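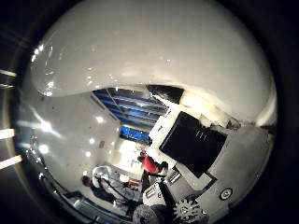

Night Ferry to Cabrera (1974) - Limited Edition Blu-ray

Groteck Home Video. Spine no. 11. Region free. In stock, ships Monday

Finally. Been asking for this one for years and so have half the people on our mailing list. Ezekiel Sorensen's only horror picture, a ferry, a fog bank, a passenger list that keeps getting shorter. Played two weeks in theaters and then went straight to late night TV in a chopped up print with most of the third act missing. The old DVD was that same TV cut. Avoid.

New 2K scan from the camera negative, full theatrical cut. Grain left alone, thank goodness. The fog scenes used to be a gray smear, now there's depth in them and you can follow who's standing where on deck. A couple of shots in reel four come from a print and look softer. Doesn't last long.

Sound is the original mono, cleaned up a bit. No 5.1 remix. Dialog is clear, foghorn will bother your downstairs neighbors.

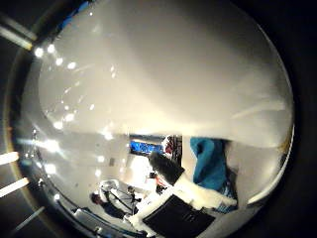 Leokadia Pawłowska's score gets its own isolated track too, first time anywhere. All organ and bowed cymbals, very creepy with headphones on.

Extras
- Commentary by Hongmei Cao (new, recorded for this disc)
- Interview with actress Gwendolyn Schumacher, 22 min
- TV cut, standard def, for the completists
- Deleted dining room scene, no sound survives, subtitled from the script
- Trailer, two radio spots, stills gallery
- 40 page booklet, essay by Widad Khoury

Booklet is first pressing only. Same goes for the slipcase.

Specs
Run time 97 min
Aspect ratio 1.85:1
Audio English mono LPCM
Subs English SDH
Discs 1, dual layer
Case clear, reversible sleeve (original poster art on teh inside)

Limited to 2000 copies, we got 413 of them. Two per customer please. When those are gone there's a standard edition planned for December, same disc, no booklet, no slipcase, price not set yet.

Shipping: bubble mailer for one, box for two or more. Want a box for a single disc? Put it in the order notes, adds a dollar. Slipcases sometimes show up to us with small corner dings and we don't grade them, so if you need a perfect one say so before we pack and we'll look through the pile. International is fine but tracking costs extra.

Preorders placed before 21 Jul 2018 go out first, then everybody else in order recieved. Please don't email asking for your place in line, were just packing as fast as we can.

Also from Groteck: The Prokley Signal, spine no. 9, low stock.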